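How to get marker off a white tabletop

Works on laminate, melamine and painted tops with a sealed finish. For bare wood or stone, see the separate pages.

What you need

Two soft cloths, one for wiping and one for drying
A bowl of warm water with a drop of dish soap
Rubbing alcohol
Cotton swabs
Baking soda (only for stubborn marks)

Time: 22 minutes for a few marks, longer if the ink has been there for weeks.

Before you start

Clear everything off the table and open a window. Try the alcohol on a hidden spot first, such as the underside of the rim. Wait 6 minutes. If the finish turns sticky or dull, stop and use soap and water only.

Step 1. Dry wipe

Dry-erase ink will often lift with a dry cloth. Wipe from the outside of the mark toward the middle and turn to a clean part of the cloth after each pass.

Step 2. Soap and water

Wring the cloth out well and go over the whole area. Dry it right away.

Step 3. Alcohol

Dampen a fresh section of cloth with alcohol. Press it on the mark, count to ten, then lift. Repeat until no more color comes up. Use a swab for dots and short dashes. Don't scrub back and forth across the table, or the loosened ink will spread into a gray film.

A streak with a thick, blotchy end takes more passes there than along the thin part. Faint broken lines usually go in one. 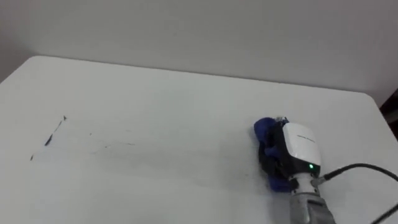 Marker streak and small marks on a white top, with a faint gray smear across the middle.

Step 4. Clear the haze

If you have a wide smear, wash it with soapy water and a clean cloth. Change the water when it looks gray. Finish with a dry cloth.

Step 5. Baking soda

Mix a little with water to a thin paste and rub gently with a fingertip. Rinse twice. Skip this on glossy tops, as it can leave fine scratches.

Written by Siham Slaoui. Step 5 was updated in January after a note from Nesma Belkadi about gloss finishes.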